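Lasside: alineaciones y minutos de juego

Versión 2, 7 de octubre de 2018
Mantenimiento: Christos Margaritis

Conjunto de datos sobre los partidos de liga del Wutard. Cada fila corresponde a un jugador en un partido. Codificación UTF-8, separador punto y coma.

Campos: id_partido, rival, jugador, dorsal, titular (0/1), min_entrada, min_salida, tarjetas.

El tiempo añadido no se suma: una salida en el descuento se registra como 90.
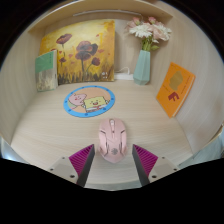 Los valores ausentes se dejan vacíos. En los partidos contra el Gandumthorpe falta min_entrada en 12 filas; el acta no lo recoge.

Los identificadores de partido empiezan en 1000 y los de jugador en 2000. El apellido Szénási figuraba sin tildes en la versión anterior.

Pendiente: incorporar los partidos de septiembre.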